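Ticket: Kendeck handheld grippers, left and right don't match on the basket task
Status: open, waiting on parts

Okay, picking this back up after lunch. I'm comparing the two Kendeck handhelds on the cup-and-basket job before we decide whether to stay with them or go over to the Brurnamex pair. The right one keeps reporting a jaw opening 3 mm wider than the left at full close, and it's driving me a little nuts.
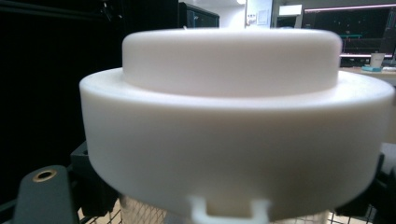
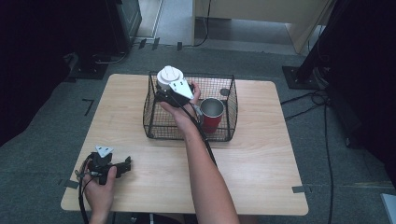
Both from the same round of testing, one close in at the gripper and one looking down at the table.

What I've tried so far: swapped the cables left to right (the offset stayed with the right unit, so I'm crossing the cable off), rebooted the Drillolano controller, and ran the zeroing routine 2 times. After the second zeroing it looked great for 20 cycles — then it crept right back. The log has 1,593 samples if anybody wants to dig through them. I put the whole thing in the shared Krūmiņa folder, raw, no filtering.

My money's on the encoder coupling slipping a tiny bit every time the jaws hit the hard stop. I backed off the closing force and the creep slowed down, but it's still there.

Can I keep recording with the right gripper while this is open?

Keep going with the position data, but leave the jaw width out of the comparison until the coupling has been replaced. Zero it before every run and write the offset down in the log.

New coupling is on order, should be in sometime in September. I'll rerun the same cycles on both units once it's fitted and post the numbers in this ticket.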